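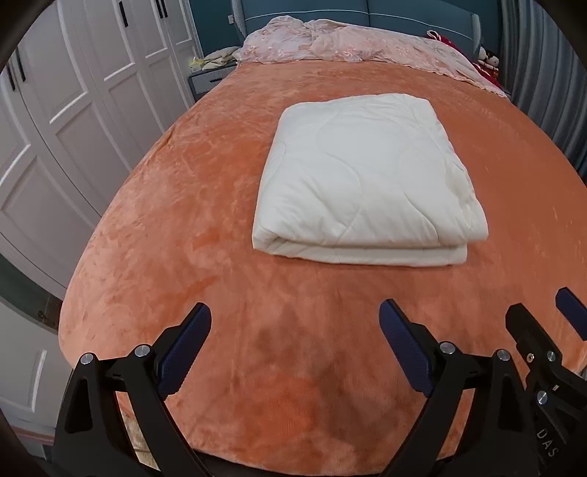
Lecture 7: Learning from Hand-Held Gripper Demonstrations
Roya Ghasemi
September 2023

7.1 Setting

We consider policies trained on demonstrations recorded without a robot. A person carries the gripper through the task, and the camera fixed to it records what the arm's wrist camera would later see. The test case is bedding: pick up a folded comforter, move it, set it down with the fold intact.

7.2 Observations and actions

The observation is one wide-angle image plus the finger opening. The action is a relative pose of the gripper and a target opening. Poses are written in the current gripper frame, so no calibration to the room is needed.

Straight edges far from the optical axis bend strongly under this lens. We do not rectify. Rectifying crops the periphery, and the periphery (headboard, wardrobe, curtain) is what the pose tracker depends on when plush fabric fills the center. Pile brushed in different directions changes shade and gives features that do not survive contact.

7.3 Result on the Jesero set

The set has 121 demonstrations. Two policies were trained, one on raw images and one on rectified images, with the same network and schedule. The raw policy dropped the stack less often. Most remaining failures were of one type: the fingers closed on the top layer only and the fold opened during the lift. Lowering the approach before closing fixed part of this.

Open point: finger opening is a weak signal for how many layers are held. See the Hosseinzadeh notes, section 6, for the tactile version.

7.4 For next time

Derive the relative action for a pose sequence with a dropped image. State what changes if the tracker drifts slowly along the viewing axis.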